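Keeping Clothes Off the Upholstery (and Keeping the Upholstery Nice When You Can't)
Posted 22/10/2022 in Laundry and Living Room

I have been meaning to write this one up for a good long while, and then a reader from over Prilholm way wrote in to ask how on earth a person is supposed to keep a gray couch looking fresh when the whole family treats it as a closet, and I thought, well, there's my push. The last laundry page brought in 379 letters and comments (bless you all, I read every one over several pots of coffee), and a great many of them were really about this same thing. The clothes come off, or they come out of the dryer, and they land on the nearest soft seat and there they stay.

I'm not going to scold anybody about it. We have a big padded seat against the wall in our back room and it collects shorts and socks the way a porch light collects moths. What I can do is pass along what has worked in our house over the years, starting with the clothes and then getting around to the cushions.

Start with a landing spot. If the couch is where things get dropped, put a basket right beside the couch. I spent years with a lovely hamper upstairs that hardly saw a sock, and the day I moved a plain old basket down next to the armrest, it started filling up. Go with the traffic in your house, is my advice. A wide, low one works better than a tall one with a lid, especially for children, who will not lift a lid if their supper depends on it.

Next, the five-minute rule. Before supper, whoever is in the room picks up whatever is on the seats and decides: wear again, wash, or put away. Set a kitchen timer if you have to. The "wear again" pile is the one that gets folks in trouble, so give it a hook. We have 2 hooks behind the door for exactly this, and when they're both full, something has to go in the wash before anything else gets hung up.
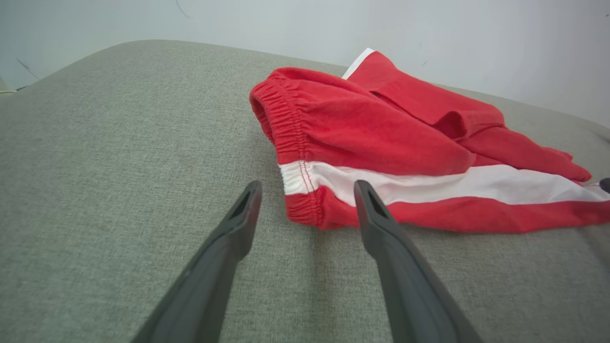
Bright colors want a little extra thought, and red most of all. A new red garment can let go of dye for the first few washes, and it can do it onto a damp cushion just as easily as onto your good white pillowcases. So never leave a wet swimsuit or a sweaty pair of gym shorts sitting on pale fabric, not even while you answer the phone. If you aren't sure whether something is going to bleed, dampen a white cotton rag, press it on an inside seam for a minute or so, and look at the rag. Any pink at all and that piece gets washed by itself, in cold water, inside out.

Red with white trim is its own little headache. Wash it cold on a short cycle, and for heaven's sake take it out as soon as the machine stops – most of the pink stripes I have seen came from clothes sitting wet in a heap overnight. If the white does pick up some color, don't put it in the dryer, which will only set it. Wash it again right away with an oxygen-type bleach, after you've read the care tag, and be patient. It sometimes takes a second go.

Elastic waists last longer if you keep them out of high heat. Low heat or a clothesline, and hang them by the hem so the waistband isn't holding up all that wet weight. For folding, lay the shorts flat, smooth the waistband with your palm, fold one leg over the other, then fold in half. They'll stand up in a drawer that way and you can see every pair.

Now, the cushions. Woven upholstery fabric in those soft heathered grays is wonderfully forgiving about crumbs and such, but body oil and lint do build up. I go over ours with the brush attachment once a week, following the weave, and then with a barely damp rubber glove for the lint and pet hair. Wipe in one direction and it rolls up into little sausages you can pick right off.

For spots, look for the cleaning code first. It's usually on a tag under the cushion. W means water-based cleaners are fine, S means solvent only, WS means either, and X means vacuum only, so put the spray bottle down. With a W fabric I use a drop of dish soap in a cup of lukewarm water, blot, blot again with plain water, and then press with a dry towel. Please don't scrub! Scrubbing roughs up the weave and you'll be looking at that fuzzy place for years.

And while you're down there, check the wall behind. Furniture that sits tight against paint will leave scuffs sooner or later. A soft eraser takes off most dark marks, a dab of baking soda on a damp cloth gets the stubborn ones, and felt pads on the back of the furniture will save you some of the bother next time.

Coming up in November: getting the musty smell out of linen closets, and what to do with single socks.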